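Keep the Paint, Skip the Signs
By Flynn Goodwin
September 3, 2023

The county wants to spend its road money on signs again. I drive the road to Vorkwood four times a week, and I would like to see the money go to paint.

The plan, as it was read out at the last meeting, is to put 134 new signs along the flat stretch past the Bredeo turnoff. Most of them are curve warnings. There will be speed reminders too, and new posts for the old signs that lean. The repainting of lane markings has been pushed back to a later year. The person from the roads office said paint wears off and signs stay up, so signs are the better buy.

I see why that sounds right in a meeting room. It doesn't match what it's like to drive out there.

When you are on a long flat road, you don't read much. There's nothing to slow down for and the land looks the same for a long while. What you do all day, without thinking about it, is follow the lines. The white line on the right tells you where the pavement stops. The dashes in the middle tell you where the other fellow is going to be. If a curve is coming, the edge line shows it to you well before you get there, and it keeps showing it to you the whole way around. A sign tells you once, and then it's behind you.

I learned this driving a feed truck for Ugwu, a job I held for 900 trips by my own log book. The truck was wide and the steering was loose. In the daytime I kept my eyes well down the road like everybody else. At night, when somebody came at me with bright lights on, I looked over at the edge line and held to it until they were past. My father taught me that, and it's in most of the driving manuals too. It only works if there is a line to look at.

Last December we had fog for most of a week. On the part of the road where the edge line had been redone, I could keep a slow, steady speed. Past that, where the old paint was nearly gone, I was guessing. I had my window down and was watching the gravel. There was a curve sign in there somewhere and I never saw it.

The middle of the road gets the worst of it. Tires cross the paint there every time somebody passes or drifts, and it breaks up into pieces. After a while you can't say what it used to be. A patch like that is worse than bare pavement in my opinion, because your eye goes to it and tries to make it into something.
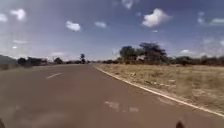 The edges hold up better, and I think that fools people. Someone from the office drives out, sees a good bright line on the shoulder side, and writes down that the markings are fine. They should look at the center too. Both lines do a job, and a driver who has only one of them tends to crowd it.

Then there is the grass. By late summer it's dry and pale, and in low sun the shoulder and the pavement run together. A fresh white line fixes that. I don't know of a sign that does.

I'm not against every sign. The one before the Edo bridge should stay, and I'd add another on the far side, where you come down on it with the sun in your face. Stop signs need to be where they are. If a post is leaning, straighten it. But a gentle bend in open country, where you can see trees a long way off and the whole sweep of the road in front of you, does not need a row of yellow arrows.

As for cost, paint has to be done over and I won't pretend it doesn't. So do roofs. The office has 600 gallons of traffic paint sitting in the yard, bought for the job that got put off. I'd like them to use it before the cold weather, starting at Bredeo and working toward Vorkwood, and do the centerline first.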